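Hi, I'm Nhung Đặng, and I fix up old office desktops on my bench in Cunham. I get the same questions over and over, so here they all are in one spot (last updated April 14, 2021).

## What kind of computers do you take?

Mostly desktop towers from offices that are clearing out. Dell boards turn up a lot, and I like them -- the blue plastic tabs and latches make it easy to see what you're supposed to press. I don't do laptops. I tried for a while and my fingers are just too big for those tiny ribbon cables!

## Do I need to take the case apart before I drop it off?

Please don't! Leave the side panel on and bring it in as it is. I lay the tower flat, take the panel off and work from above, with the drive cage and power supply still in place until I know what's going on. 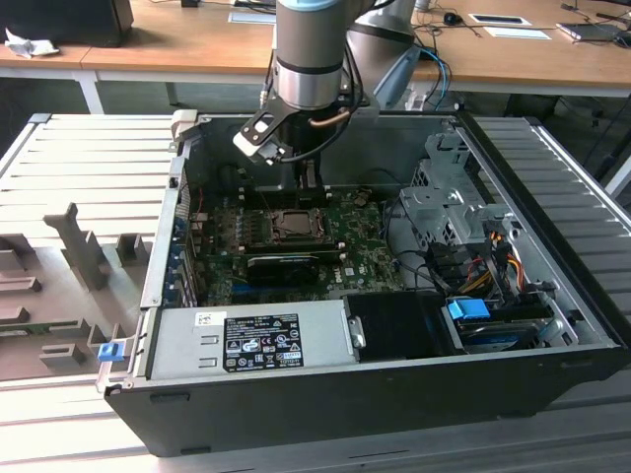 ## Can I add more memory myself?

Sure, it's the job I'd start with. Unplug everything, hold the power button for a few seconds, and open the latches at the ends of the slots. Line up the notch in the stick and push down until it clicks (it takes more force than you'd think). If you only have two sticks for a board with four slots, check the manual for which pair to fill first.

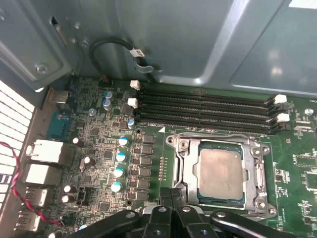 *Four empty memory slots, with the CPU socket just below.*

## What about the processor?

Go slow with that one. The lever on the socket is springy, and on a lot of boards the pins underneath bend if you so much as look at them wrong. Hold the chip by its edges, match up the little marks, and let it drop in under its own weight. Never press! Then clean off the old paste and put on a fresh dab before the cooler goes back.

## How much do you charge?

Looking inside is $15. A full clean and rebuild is $73, parts extra. I get my paste and screws from Radurwood, and I pass those along at cost.

## How long will it take?

Nearly 4 days for most towers. November is always slower, so call ahead if you need yours back by a certain date.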